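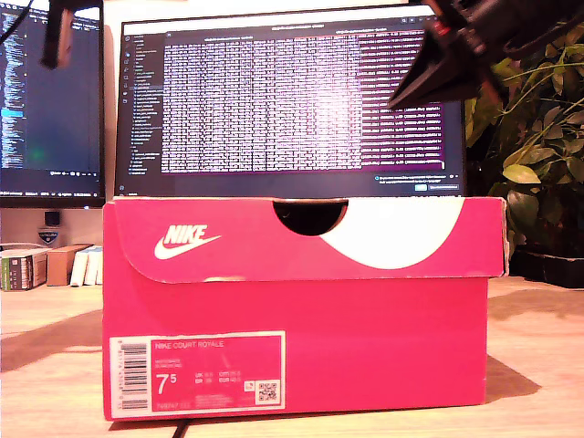

Page last changed: 2018-04-18

About Vidholm Shoe Exchange

Vidholm is a small company which buys, checks and sells shoes that have been worn very little or not at all. We work from two rooms above the old post office in Anda. The shop has no street window, so most of our customers meet us first on this page.

We began in December with 12 pairs on one shelf. Today there are 208 pairs on the shelves, mostly court shoes, running shoes and simple leather shoes for work. We do not sell boots, because they take too much place and our stairs are narrow.

How we work

Every pair that comes to us keeps its own box, if the box still exists. We think this is important. A box tells the model and the size, and the customer at home can compare it with the shoes inside. A label such as NIKE COURT ROYALE with the size 7.5 is easy to read, but the same number does not mean the same length in every country. For this reason we always write the UK size and the EUR size in our list, and we measure the inner sole ourselves with a ruler.

The checking is done at an ordinary desk, between the computer screens and the books. First we look at the box from the outside. A worn edge on the lid is no problem for us and we write it in the list as "box used". Then the lid comes off, and we look at soles, heels and laces, in this order. If one lace is missing we put in a new pair of laces and say so.
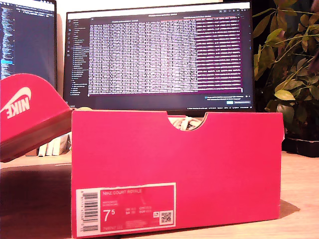
Sending and returning

We send shoes in their box, with a second plain carton around it. Please do not stick tape directly on the shoe box when you send a pair back to us. The tape takes the colour off with it, and the next owner will also like to have a nice box.

You may try the shoes indoors for 8 days. If they do not fit, put them back with the paper, close the lid and write your order number on the outer carton only. The customer pays the return postage inside the country.

Our partners

Repairs of soles and stitching are made by Gilchrist, a shoemaker's workshop in the next street. Children's sizes we do not keep ourselves, but we gladly send you to our friends at Skornatus, who have a good choice of them.

Visiting us

You are welcome to collect an order in person. Please write to us before, so that the pair is ready on the desk when you come. Ring the upper bell, the lower one belongs to the dentist. For questions by telephone please use extension 924.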